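# What I do all day, the folder edition

My sister asked me over the phone what I'd been up to since I changed jobs, and I said "opening a folder," and there was a long pause. So I figured I'd write it up properly, partly for her and partly for the handful of you who have been emailing to ask whether I'm still doing the robot thing. I am! I'm seven months into it and I still like it.

The short version: I work at Utix, on the team that gathers examples for a learning system. The system is supposed to get good at handling paper and office stuff with two arms. Folders, books, envelopes, binders, the occasional stapler. Nobody types in rules for how to open a folder. A person steers the arms through the job, everything gets recorded, then you put it all back and do it again, slightly differently. Each run is called an episode. At the end of a batch the episodes go off to the training people and we find out a week or two later whether we taught it anything.

My current batch is folders and books. The target is 976 episodes, and I had 284 of them banked as of Thursday night. I keep a tally in a notebook even though the software keeps one too, because I like making the little marks.

## A good episode

When I started I assumed a good episode meant a smooth one. I practiced until I could sweep the gripper in, catch the edge of a cover and turn it over in one go, and I was pretty proud of myself. Then my first batch got reviewed and the note that came back was (I'm paraphrasing, but not by much) "these are all the same episode." And they were! The folder was in the same spot every time. I came in from the same side at the same speed. I'd made 149 copies of one thing.

So now I mess things up on purpose. I turn the folder a bit. I slide it toward one arm, then toward the other. I start with the grippers up high, then low, then one of each. Sometimes I leave a book nearby so there's something else to look at that isn't the thing you're supposed to touch. And I let myself miss. If the fingertip skates over the cover and doesn't catch, I back off and try again, and I keep the recording, as long as the second try is clean. Those turned out to be some of the most useful ones, according to the training folks, because a system that has only ever seen perfect grabs has no clue what to do after a bad one.

The edge of a folder cover is a mean little target, by the way. You want to get a finger under it without pushing the whole folder across the table. Too low and you're grinding on the tabletop, too high and you close on air. With my own hands I'd just use a fingernail and never think about it. With a pair of stiff pointed fingers I have to come in at a slant and sort of coax it. 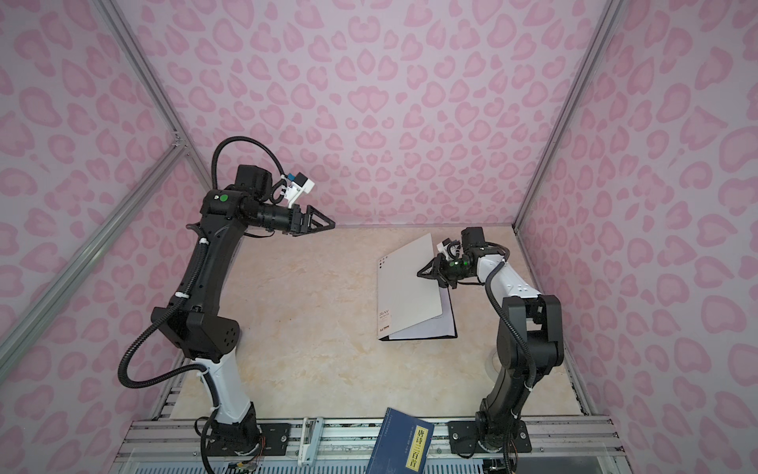

*Right arm on cover duty, left arm waiting its turn. The book at the front is Three Hundred Tang Poems.*

The hardest thing to get used to was having a second arm that isn't doing anything. My instinct was to park it way off in a corner, and that's fine some of the time, but if it's always parked in the same corner then the system learns that the corner is where it lives. So I bring it in and let it hover. Sometimes it holds the folder still, sometimes it just hangs there while the other one works. Steering one arm while keeping the other one politely in the air is a bit like rubbing your stomach and patting your head, and my first couple of weeks were full of me nudging the wrong one and saying sorry out loud to a table.

And yes, the walls are pink leopard print. I have grown very fond of them. We swap backdrops and table coverings between batches, so the system sees folders against all kinds of backgrounds and doesn't get too attached to one. Before this I had plain gray for most of a month and I can tell you my mood was noticeably worse.

## The boring middle

A typical morning goes like this. I get in a little before eight, turn everything on, and run both arms through a slow stretch to check that nothing is catching or lagging. I look at the view from each camera, including the ones on the wrists. If one of those gets bumped even slightly, everything it records from then on is off, and you don't always notice until lunch. (Ask me how I learned that. Or don't. It was forty-one episodes.)

Then it's just reps. Set up, record, look at it, keep or toss, reset. Resetting takes longer than the episode does, which surprised me. You'd think opening the folder would be the work, and really most of my day is closing it again and putting it down somewhere new. I do twenty or so, get up, walk to the window, drink some water, do another twenty. If I go past an hour without a break my runs get sloppy in a way I can't feel while it's happening, but I can sure see it when I play them back.

I also write a one-line note for each episode. "Opened cover from right edge, one retry." "Opened cover, left arm steadying." These get used in training too, so they have to match what happened, and you have to be strict with yourself at four in the afternoon when you'd love to paste the same line twelve times in a row. I've pasted. I've also gone back the next morning and fixed them all, grumbling.

There's a sister project called Bradcombe that does cloth, mostly towels and T-shirts, and they're at 3264 episodes already, and they like to mention it. I'd like it on record that you can pick up a towel from pretty much anywhere. Let's see them do a stiff cover lying flat!

## Things I'd tell somebody starting out

I got asked this by a reader who's interviewing for a similar job, so here goes, in no special order.

- Toss less than you want to. Ugly but finished is usually worth keeping. Check what your own team's rule is first.
- Move the object before every single run, even if it's only an inch. You'll be tempted to skip it. Everybody's hands have a favorite spot.
- Slow down near the object and don't dawdle on the way there. I had a habit of stopping for a second right before each grab, to think, and the trained version picked it up. It would glide over, freeze, and then go for it. It was like watching a video of my own bad posture.
- Get a decent chair, or stand. I alternate.
- Watch the trained system run whenever they'll let you. You learn more from ten minutes of that than from a day of recording.

That last one is the best part of the job for me. They loaded up an early version from my first real batch in December, the fixed one, after the 149 clones. I stood there with my coffee while it had a go at the cover. It missed. It backed off, came in a little lower, and got it, and I recognized the move, because it was mine, down to the slight wiggle on the way up. I don't know why I wiggle. I've tried to stop and I can't, so I guess now there are two of us.

It then pushed the folder clean off the table on the next try, so let's not get carried away.

Next up after folders is envelopes, which I'm dreading, and then something with binder rings that Sandhu (the project, it's named after a street near the old office) has been waiting on for ages. I've asked whether I can keep the leopard print for it. No answer yet.

If you've done this kind of work and have a trick for thin covers, please, the comments are open. I've got 692 to go.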